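Consumer Research Methods
Unit 6 handout: Reading a survey claim before you repeat it
Instructor: Linnea Torvik
September 2019

Please read this before the seminar and bring the Hetent brochure with you.

Most of you will never run a survey from start to finish. All of you will be handed one and told what it proves. This unit is about the second situation, and my advice is to be slow to agree.

1. Who was asked

The Hetent brochure says that 600 households "told us what they want from a mattress." Look at the small print on the back. The households were existing customers who had signed up for a newsletter. People who hated the mattress and sent it back don't sign up for newsletters. So the 600 is a large number of the wrong people, and making it larger would not have helped.

Compare the Wikström study in your reader. It had only 183 respondents, but Citlali Ledesma drew them from a full address list and reported how many refused. I trust it more. I don't trust it completely: she had no way to reach people who had moved that year, and young renters move a lot.

2. What they were asked

Get the wording. If a report won't print its questions, stop reading it. Itell asked customers, "How much has our new service improved your day?" There was no box for "it hasn't." The average score was then put on a poster.

Also check the order. A question about price that comes after four questions about safety will get a different answer from one that comes first. Njål Amundsen's chapter covers this well, though I think he oversells his own fix (shuffling the questions), which does little when every question leans the same way.

3. What was left out

Percentages with no base are the usual trick. "Satisfaction up 20 percent" could mean a jump from 50 to 60 or from 50 to 70, and the writer often hopes you'll pick the bigger one. Ask which. Then ask what happened to the people who quit halfway through. In long online surveys they can be up to half of those who started.

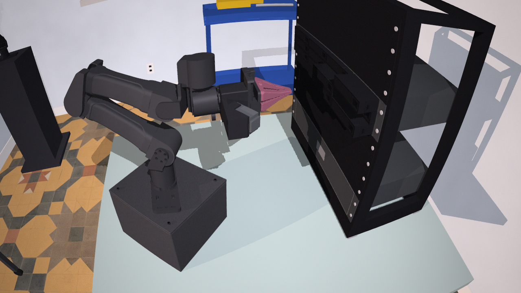
Etico's report has a second problem, which Qiuyue Ye raised in class last January and which I had missed. The chart on page 3 compares two years, but the answer scale changed from five points to seven in between. Arvid Lie has argued that you can convert one to the other with simple arithmetic. I have read his paper twice and I'm not convinced. People use the middle of a scale differently when there is more room on either side of it.

For the seminar

Pick one claim from the Hetent brochure. Write a page on what you would need to see before repeating it to a friend. "More data" will not get credit. Say which data, and from whom.

Late papers go in the box outside my office.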